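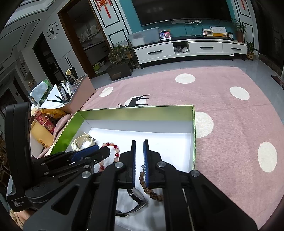 Brown beads, pink and red beads, watches in the green box

Local & Live > Records > Henora — Vovia repress, is yours noisy too?

tapehiss_ott
Ok so got my copy of the Vovia repress this morning. Side A fine. Side B, second track, there's a swish all the way through the quiet intro. Not a pop, a swish. Cleaned it twice. Same.
Original pressing doesn't do it — borrowed my brother's to check.
Anyone else? Mine is number 580 if that matters, the grey one with the lyric sheet.

marrowfat
Same. Grey, 1,072. Swish on B2, gone by the time the drums come in. Thought it was my stylus.

lowendlarry
No swish here. Black vinyl though, not grey. Maybe a colour thing? Coloured stuff has always been a bit noisier for me but people will tell you that's a myth.

quietcar
It's a myth.

lowendlarry
there we go

gravelroad77
Mine plays fine but the sleeve is a mess, seam split top and bottom. They ship it with the record inside the jacket instead of behind it. Every time. Paid $90 with postage for the bundle, you'd think a bit of cardboard wouldnt kill them.

tapehiss_ott
Did you get the bundle with the cassette? Is the cassette the old mix or the new one?

gravelroad77
New mix. Haven't listened past side one. Vocals are way up. Not sure I like it. The guitars on the closing track used to sort of swallow everything and now you can hear every word, and some of those words, well.

marrowfat
Disagree hard. New mix is how they sounded at the Phan in April. I was up by the desk and you could hear the words fine, and the bass had some shape to it. Old mix is mud. Good mud but mud.

quietcar
Old mix is the record. They made it in a basement over a winter with no money and that's what it sounds like. If I wanted it to sound like the Phan I'd go to the Phan.

marrowfat
Nobody's taking your old copy off you

quietcar
No but the old mix is off the streaming services as of this week. Gone. Replaced under the same title. So anyone hearing it for the first time gets the new one and has no idea. That's my beef, not the vinyl.

tapehiss_ott
wait really

quietcar
Check the length of the closer. Used to have the bit at the end with the tape running out and the chair creak. Fades now.

tapehiss_ott
Oh that's a shame. That was my favourite bit. Ok I'm with quietcar on this one.

sundogs
Coming in from the label thread. Clustik put up a note under the store listing last night, bottom of the page, easy to miss. Says they know about "surface noise on part of the grey run" and to email with a photo of the matrix number. Doesn't say refund or replacement. Doesn't say how many. Run was 2,967 across both colours according to the sticker on mine so who knows what "part of" means.

lowendlarry
So it IS a colour thing

quietcar
It's a bad batch thing. Could have been the black.

lowendlarry
but it wasnt

marrowfat
Emailed them. Auto reply says five working days. Where's the matrix number, the bit scratched in by the label?

sundogs
Yeah the dead wax. Tilt it under a lamp. Ours end in either a 1 or a 2 on side B, be good to know which ones swish. Mine's a 1 and it's clean. Grey.

tapehiss_ott
Mine's a 2.

marrowfat
2 here as well. Took me ages to read, handwriting like a doctor's.

gravelroad77
1, no swish. Still split.

sundogs
That's looking like something then. Anybody with a grey 2 that plays clean, speak up before I write to them.

pressingmatters
Grey 2, plays clean. Sorry. Although I'm on a cheap deck with built in speakers and wouldn't hear a truck go by.

sundogs
lol ok putting you down as a maybe

quietcar
If anyone's writing to Clustik can you ask about the old mix too. Even just as a download. I'd pay for it again, I don't care.

sundogs
Will put it in. It might be the band's call and not theirs though. They said on stage they never liked how the first one came out.

quietcar
Bands are wrong about their own records all the time.

marrowfat
This one isn't. But yeah ask, no harm having both up.

tapehiss_ott
Update — got a reply from the label, faster than the auto thing said. They want the record back before they send another, and I pay postage there. From Ottawa that's most of the price of the thing. Asked if a video of it playing would do instead. Waiting.

gravelroad77
Don't send it back till they answer that. I sent them a warped one a couple years ago, diffrent band, and waited three months.

sundogs
Email sent. Matrix stuff, the old mix, and who pays return postage. Will post what they say.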